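仿真厨房里的一台机械臂，要怎样养着

Charbonneau的测试间在走廊尽头，门上贴着一张打印纸，写着“单元三，改动前先登记”。屋里有两台显示器、一台工作站和一个急停按钮。按钮没有接任何电机，它接的是仿真程序的暂停信号。真正的机械臂在楼下，隔着两层楼板，每天只开几个小时。余下的时间，活都由单元三来干。

单元三是一个虚拟工作单元。一台白色的机械臂，一段厨房台面，一个水槽，加上控制器、记录程序和一套复位脚本，组成了项目组所说的Paltham厨房。Paltham是这套场景的代号，第一版建好以后就没有再改过名。项目的目标很普通：让机械臂学会在水槽边取放小件物品。为了这个目标，单元三每晚要跑3000个回合，早上八点之前停机，由当班的人检查、清理、记录，然后再开。

很多人以为仿真里的机器不用保养，没有润滑脂，没有磨损的电缆，也不会有人把扳手忘在底座后面。在Charbonneau干过一段时间的人不这么看。仿真单元也会松，也会漂，也会在某个早晨突然抓不住昨天还抓得好好的东西。差别在于它坏的时候没有声音。

安装从底座开始

单元三的安装记录一共18页，前面四页全是底座。

实体机械臂的底座用螺栓固定在钢架上，位置量一次，之后很少变。仿真里的底座只是一组数字，谁都能改，改完也看不出来。有一次，有人为了让前臂不碰台面，把底座往后挪了一点，没有登记。当晚的成功率没有明显变化，第二天也没有，到了第三天，训练出来的动作搬到楼下的真机上，夹爪每次都停在目标前面。查了一个上午，最后发现仿真里的底座和楼下的底座已经不在同一个位置上了。

从那以后，底座的坐标单独存成一个文件，只读。要改，先改楼下的钢架，再量，再写进文件。顺序不能反。

底座之后是关节零位。每个关节都要单独走一遍：回零，正向转到限位前，反向转到限位前，再回零。走的时候盯两样东西，一样是读数，一样是外壳之间有没有互相穿过去。仿真里的外壳分两层，一层用来看，一层用来算碰撞。看的那一层光滑，带圆角；算的那一层是简化过的凸块，比外壳略大。两层如果没有对齐，画面上手臂离水槽边沿还远，碰撞程序已经报警。反过来更麻烦，画面上手臂已经插进台面里，程序什么也没说。

安装人员的办法是把两层同时显示出来，看的那层调成半透明，然后让手臂慢慢弯到水槽上方。这个姿态是整个任务里最拥挤的一个，肘部低，腕部高，前面是水龙头，后面是墙。能在这里走通，别处大多没有问题。

控制器用的是Dredus的关节控制包，项目组买的是仿真和真机通用的授权。通用两个字要打折扣。同一套增益参数，放在真机上偏软，放在仿真里偏硬，手臂到位的时候会轻轻抖一下。抖动幅度很小，人眼在正常播放速度下看不出来，但夹爪恰好在这时合拢，东西就会被弹开。安装记录第九页写着处理办法：仿真里给每个关节加上摩擦和阻尼，数值由楼下的真机测出来，不许凭感觉填。

测的方法很笨。让真机的一个关节抬到固定角度，切断位置控制，只留重力补偿，推一下，记录它停下来要多久。然后在仿真里做同样的事，调阻尼，直到两条曲线基本重合。一个关节一个关节地做，做完要花一整天。

每天早上的检查
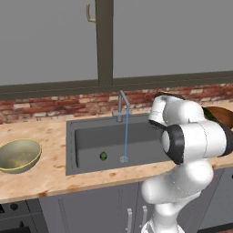
早班的人七点半到。第一件事是看夜里的日志，第二件事才是看画面。这个先后是吃过亏以后定下来的。先看画面的人容易被画面说服，觉得一切正常，再看日志就不仔细了。

日志里要找的东西不多。求解器有没有不收敛的步，有没有物体的速度突然大得离谱，有没有回合在开始之后马上就结束。不收敛的步允许有，一晚上超过120次就要停下来查。这个数没有什么理论依据，是从前几个月的记录里看出来的：低于它的晚上，数据基本能用；高于它的晚上，总有一批回合要作废。

看完日志，手动跑几个回合。当班的人把速度调到四分之一，从侧面看腕部进入水槽的过程。主要看三个地方。

一是腕部和墙之间的余量。手臂弯向水槽的时候，上半截离砖墙不远，规划程序偶尔会为了省一点行程，让它贴着墙过去。仿真里墙不会掉渣，手臂也不会留划痕，所以必须靠人来判断这个动作能不能带到楼下去。不能带的，标记出来，从数据里剔掉。

二是肘部和台面前沿。肘部是整条手臂上最容易被忽略的部位，操作的人都看着夹爪。台面前沿的碰撞体曾经缺过一段，手臂从那里穿过去，连着跑了几个晚上才被发现。补上以后，有一部分原来成功的动作变成了失败，统计曲线掉了一截。那几天组里气氛不太好，但曲线是对的，以前的高分才是错的。

三是小件物品在槽底的状态。圆的东西最难伺候。网格划得太粗，球就成了多面体，停在某一个面上不动，夹起来格外容易；划得太细，计算又慢下来。单元三现在的做法是看的时候用细网格，算的时候直接用标准球体，再加一点滚动摩擦。没有滚动摩擦，球会一直滚，碰到槽壁再滚回来，直到回合超时。

水流是另一回事。单元三里的水只管好看，不参与受力，水流打在夹爪上不会产生任何推力。早班检查时仍然要确认它的开关状态和任务设定一致，视觉模型是拿画面来训练的，开水和关水是两种画面。有一段时间复位脚本漏掉了这一项，一批标着“关水”的回合里水一直开着。模型学得很认真，学到的东西是错的。

一次修理

今年一月的一次故障，在单元三的维修记录里占了六页，算是最长的一条。

现象很简单。夹爪合拢，抬起，物品跟着离开槽底，升到一半掉下去。每十个回合里有两三个这样，其他的都正常。当班的人先怀疑摩擦系数，把夹爪内侧的摩擦调高，掉落少了，但是没有消失。再调高，夹爪放不开东西了，物品粘在手指上，跟着手臂一起回到起始位置。

到这一步，组里停了单元三，开始按维修流程走。流程的第一条是把所有改动退回去，退到最后一个确认没有问题的版本。很多人不喜欢这一条，觉得已经调好的部分又丢了。可是带着三四处临时改动去找原因，找到的多半是自己的改动。

退回去以后，故障还在，说明和摩擦没有关系。接着换物品，把圆的换成方的，方的不掉。换位置，把圆的放到槽的另一侧，也不掉。只有放在某一小块区域里，抬起来才会掉。于是有人提出查手臂本身：去那块区域取东西时，腕部要多转一个角度，是不是转到这个角度的时候出了事。

把腕部单独拿出来转，果然有问题。转过某个角度以后，关节的力矩读数会出现一个很短的尖峰，只有一步，下一步就恢复。尖峰传到手指上，夹持力瞬间松了一下。圆的东西接触面小，松这一下就够了；方的接触面大，扛得过去。

尖峰的来源找了两天。最后查到的是腕部外壳和相邻连杆的碰撞体，两个凸块在那个角度下有极小的重叠。碰撞程序发现重叠，就用力把它们推开，推开的力加到了关节上。按理说相邻的两节之间不该计算碰撞，过滤表里也确实写了这一项。问题在于，上一次更新模型文件的时候，有一节连杆的名字改了，过滤表里用的还是旧名字，那一行等于没写。

修理本身只用了几分钟，改一行名字，重新载入。验证用了一个晚上，专门在那块区域里跑了1000个回合，掉落的次数回到了原来的水平，没有再出现那种抬到一半的掉法。

记录的最后加了两条规定。模型文件里任何一节的名字改动，过滤表必须同时改，由脚本自动比对，对不上就不许启动。另外，启动自检里增加一项空载转动，每个关节走完全程，力矩曲线里不能有单步尖峰。这两项加起来让每次启动慢了将近一分钟，没有人提出过要删。

零件和备份

仿真单元没有备件库，但是有版本库，管法差不多。Charbonneau把手臂的每一节都当成一个独立的零件来编号，外观、碰撞体、质量和惯量各算一项。换其中任何一项，都要写清楚换之前是什么，为什么换，楼下的真机有没有跟着换。

最后一栏最容易空着。真机去年换过一次夹爪，新夹爪比旧的重一点，重心也靠前。楼下的人在自己的维护本上记了，没有通知楼上。单元三用旧夹爪的质量又跑了几个星期，这几个星期的数据后来重新加权才勉强能用。现在两边共用一个维护本，由一套叫Oneck的内部工具同步。楼下登记一个零件，楼上的单元三就会被锁住，要当班的人确认过才能解锁。

Oneck刚上线的时候抱怨不少。有一回楼下只是换了一卷扎带，也登记成零件，单元三在夜里被锁了，第二天早上一个回合也没有。后来给登记项分了级，耗材不锁，结构件和传感器才锁。

场景里的物件也归版本库管，台面、水槽、水龙头、碗，各有各的编号。碗看上去和机械臂没有关系，其实关系不小。它们占地方，规划程序要绕开它们。碗的碰撞体如果做成一个实心块，夹爪就永远伸不进去；做成空心的，又要多拆成好几块，计算量跟着上去。目前的折中是任务用得到的碗做空心，用不到的做实心。早班的检查表上有一栏专门核对这件事，任务一换，实心和空心也要跟着换。

光照是去年才加进检查表的。最早的场景只有一种光，窗外是一片均匀的灰，训练出来的模型到了下午就不行了，楼下的窗子朝西，四点以后太阳直接照到金属件上。现在每隔一段回合换一次光的方向和强度，但基准检查仍然用原来那片灰，几年里的画面要能互相比较，就得留一个不动的条件。

交接

下午五点半交班。交班表只有一页，写当天改了什么，没改完的是什么，今晚跑哪个任务，种子从几号开始。没改完的东西一律不上夜班，这一条执行得很严。夜里没有人守着，一个写了一半的参数可以安安静静地跑到天亮，产出一整晚看着正常的废数据。

种子号也必须写。有了种子，出问题的那个回合可以原样再跑一遍，想看几遍看几遍，这是楼下的真机做不到的。一月份那次故障能查到腕部，靠的就是把同一个掉落的回合反复播放，每次只多打开一路读数。

接班的人核对完表格，按启动。自检开始，关节一个接一个走全程，力矩曲线在右边的显示器上慢慢画出来。曲线平稳，过滤表比对通过，维护本上没有新的锁定项，程序进入第一个回合。屋里的灯关掉，显示器留着。

楼下的真机这时候通常已经断电，罩子也盖上了。它下一次开机要用的动作，当晚会在单元三里先跑完，第二天上午挑出能用的，下午送下去。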